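Quick one, on my break. Week 3 with the arm at Plundine and my wrists already feel better, not gonna lie. It picks up the towels, we do the folding and the checking. 200 a shift so far - slow.

Felicja misses the chatter at the sorting table. Me too. Now its one person per station and a lot of waiting. No word on hours till January.

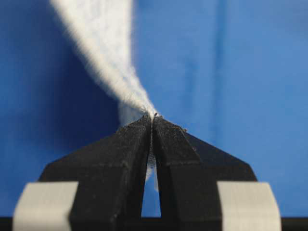
Got one by the narrow end. Lint on the fingers allready.

Ok, bell. More later.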